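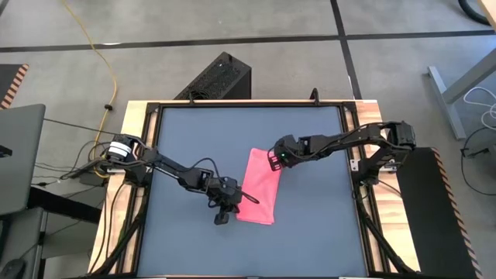 Page 2 of 40

The arms are on the frame at last, one on each side, with the mat down between them. I've been using a pink cloth for folding tests as the color stands out well against the gray.

The left arm was the slow one to set up. I had its elbow servo in backwards and had to pull the bracket off twice – my own fault, I skipped a step in my notes. The cable on that forearm still loops up higher than I'd like, so it gets a clip next.

Borislav Vukčević lent me his crimping tool and wants it back before September. After that I'll start on the wiring at the floor end.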